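우바노 손동작 기록 동아리

우바노 손동작 기록 동아리(영어: Uvano Hand Motion Club)는 우바노 공업학교의 학생들이 운영하는 로봇공학 동아리이다. 사람이 두 손으로 물건을 다루는 과정을 기록하고, 그 기록을 양팔 로봇의 학습에 쓰는 일을 주된 활동으로 한다. 로봇 본체를 만드는 동아리가 많은 가운데 처음부터 '손'에만 매달려 온 점이 특색이며, 포장 풀기와 포장 싸기라는 평범해 보이는 작업을 놀랄 만큼 깊이 파고든 것으로 지역 학생 로봇계에 알려져 있다. 회원은 22명이다.

역사

동아리의 전신은 교내 로봇팔 제작반이다. 제작반은 힐라노 학생 로봇 경진대회에 출전하기 위해 꾸려졌는데, 첫 출전에서 로봇팔이 비닐에 싸인 부품을 끝내 집지 못해 예선에서 탈락했다. 단단한 블록은 곧잘 옮기던 팔이 구겨지는 비닐 앞에서는 번번이 미끄러졌다고 한다. 지도교사 마를리스 그라브너는 이 경험을 계기로 학생들에게 기계를 잠시 내려놓고 자기 손부터 관찰해 보자고 제안했다. 그해 겨울 학생들은 과자 봉지, 우편 봉투, 택배 상자를 닥치는 대로 열어 보며 손가락이 언제 힘을 주고 언제 빼는지를 공책에 적었다. 이 공책은 지금도 동아리방 책장에 꽂혀 있고, 신입 회원이 가장 먼저 읽는 자료이기도 하다.

동아리는 2022년 7월 28일 현재의 이름으로 정식 등록되었다. 등록 당시의 사업 계획서 제목은 '상자를 여는 365가지 방법'이었다. 하루에 한 가지씩 기록을 남기자는 뜻으로 붙인 제목인데, 방학과 시험 기간에도 기록을 이어 가겠다는 야심 찬 계획이었다!

활동

정기 모임에서는 작업 하나를 정해 여러 회원이 돌아가며 같은 동작을 수행한다. 상자 날개를 젖히기, 완충재 걷어 내기, 포장된 물건을 두 손으로 들어 올리기, 다시 넣고 닫기가 기본 과제이다. 같은 과제라도 회원마다 손 모양이 다르고, 왼손잡이가 끼면 순서까지 달라진다. 동아리에서는 이런 차이를 오류로 걸러 내지 않고 모두 남겨 둔다. 로봇이 만날 물건과 상황이 제각각인 만큼 시범도 다양해야 한다는 생각에서다.

물건은 회원들이 집에서 가져온다. 주전자, 전등갓, 장난감, 낡은 공구처럼 크기와 무게가 들쭉날쭉한 것이 환영받으며, 특히 반들거리는 금속 표면을 투명 비닐로 감싼 물건은 난이도가 높아 인기가 좋다. 빛이 비닐 주름마다 다르게 번져 영상만으로는 윤곽을 잡기 어려운데, 바로 그 점이 학생들을 즐겁게 한다. 기록이 끝난 물건에는 동아리 이름표를 달아 9칸짜리 선반에 보관하고, 한 칸이 차면 주인에게 돌려준다.

매년 2월에는 공개 발표회가 열린다. 방문객이 직접 상자를 풀어 보고 자기 손의 궤적을 화면에서 확인할 수 있어, 교내 행사 가운데 줄이 가장 길게 늘어서는 편이다. 어린 동생을 데려온 가족들이 특히 좋아하며, 작은 손의 기록은 어른의 것과 전혀 다른 곡선을 그려 회원들에게도 귀한 자료가 된다.

장비

손목의 위치와 방향은 흑백 무늬가 인쇄된 사각 표식으로 추적한다. 표식은 검은 천으로 된 손목띠에 붙이며, 한 손목에 여러 장을 서로 다른 방향으로 달아 손을 돌려도 적어도 한 장은 카메라에 보이도록 한다. 초기에는 두꺼운 종이에 인쇄한 표식을 고무줄로 묶어 썼으나, 상자 안쪽에 손을 넣을 때마다 종이가 접혀 계산이 어긋나곤 했다. 이후 판형 표식과 전용 받침을 쓰면서 기록의 품질이 크게 좋아졌다.

기록과 분석에는 학생들이 직접 짠 프로그램 '프란틀'(Prantl)을 쓴다. 프란틀은 표식의 모서리를 찾아 손목의 자세를 계산하고, 두 손의 움직임을 한 시간축에 나란히 놓아 보여 준다. 한 손이 상자를 누르는 동안 다른 손이 무엇을 하는지 한눈에 들어오기 때문에, 처음 본 사람도 금세 빠져드는 화면이다. 표식이 상자 벽에 가려지는 순간을 어떻게 메울 것인가는 여전히 가장 활발하게 토론되는 주제이다.

손목 표식을 차고 상자 속의 비닐 포장 물건을 두 손으로 잡은 모습

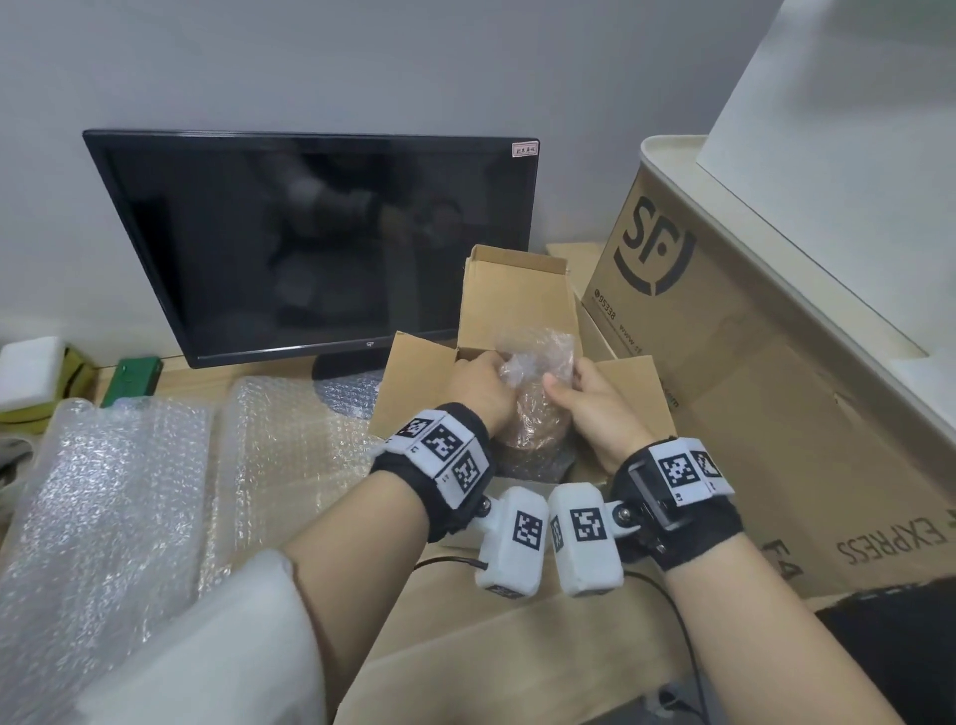
졸타우 과제

졸타우 과제(Soltau)는 동아리가 고안한 양손 작업 시험이다. 참가자는 상자에서 포장된 물건을 꺼내 옆에 내려놓고, 완충재를 정리한 다음 물건을 원래 방향대로 되돌려 넣어야 한다. 제한 시간은 2분이며 물건을 떨어뜨리면 처음부터 다시 시작한다. 사람에게는 쉬운 편이지만 로봇에게는 만만치 않다. 비닐이 손끝에서 밀리고, 상자 날개가 제멋대로 되돌아오고, 완충재는 놓을 때마다 모양이 바뀐다. 그래서 로봇 부문에는 꺼내기까지만 성공해도 주는 부분 점수가 따로 있다.

힐라노 대회에서는 이 과제를 시범 종목으로 받아들였고, 다른 학교의 팀들도 저마다의 방식으로 도전하고 있다. 집게 끝에 고무를 덧댄 팀이 있는가 하면, 상자를 살짝 기울여 물건을 벽에 기대게 한 뒤 집는 팀도 있다. 우바노 학생들은 경쟁 팀의 묘수를 볼 때마다 그 동작을 사람 손으로 따라 해 보고 새 기록으로 남긴다.

같이 보기

힐라노 학생 로봇 경진대회
동작 추적
양팔 로봇
시범 학습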